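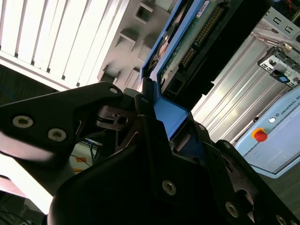

Black plates, silver screws.

Quick one from Covwood this week, running behind as usual. The winter swap night is on Thursday, June 23, 2022 at the Grarkum hall, doors at 6. Bring jars, seedlings, spare jumpers, whatever. Gold coin at the door – kids free. Soup again, pumpkin this time, and Antigoni Drakos is doing the bread so get in early.

Parking is a pain while they dig up the kerb on Stergiou Street. Use the back lane. Please don't block number 12, they've been very patient with us.

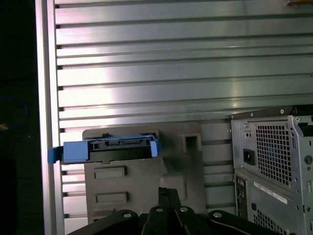

Also still chasing plates and bowls from the last one. If you've got a blue enamel pot with no lid, it's Antigoni's and she'd like it back. Citrus is wellcome, we never get enough lemons. No more zucchini pickle, we have 50 jars.

Table bookings close Tuesday night. Four left at time of writing, first in. Ring or email, dont leave a note under the door – they go soggy.

More next week if I get a minute.

Recent items
Pruning morning: what to bring
Skemau bus changes
Lost scarf, hall kitchen

We use cookies to remember your newsletter settings. OK

Contact us | © Covwood Neighbourhood News | Back to top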